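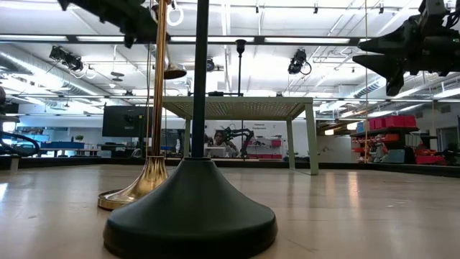

By Syahrul Hartono | April 3, 2025 | Kids' Corner

What is an online petition?

Have you ever wanted your town to fix something, like a broken swing or a street that's scary to cross? When I was little I thought you had to be a grown-up with a fancy pen to ask for that kind of thing. You don't!

A petition is a message to the people in charge that lots of people sign. The signatures say, "I want this too." People used to carry paper ones from door to door (some still do, and I love it). An online petition works the same way, only the message sits on a website and you sign by typing your name.

Let me tell you how it goes in Letance, where I live. Say you want a drinking fountain in Jimwood Park. First you write down what you're asking for. Keep it short - two sentences is plenty. Then someone at the town office reads it to make sure it isn't rude and that it's something the town can really do. They can put in a fountain, but they can't make summer longer. (I'd sign that one.)

After that it goes up on the website and people can start signing. In Letance you need 100 names. If you get there, the town council has to talk about it at a meeting and write you an answer. If you stop at 75, your petition stays up until the end of July, so you still have time to tell your neighbors.

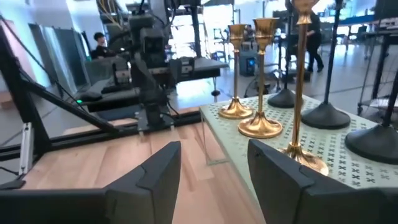
Vilém Sokol wrote in to ask if one person could just sign a whole bunch of times and win that way. Sneaky question, and a good one! The website asks for your email address and sends you a link to click. Your name isn't added until you click it, and each address only works once. The office checks the list at the end, too.

Do you have to be 18, like you do for voting? In our town, no. Kids can sign as long as a parent or guardian says it's okay and uses their own email for the link. Other towns have other rules, so look those up first.

One more thing. Getting all your names means the council has to listen, and it can still say no. My fountain petition got a no the first time - they said the pipes were too old. I'm trying again this year, with a different corner of the park.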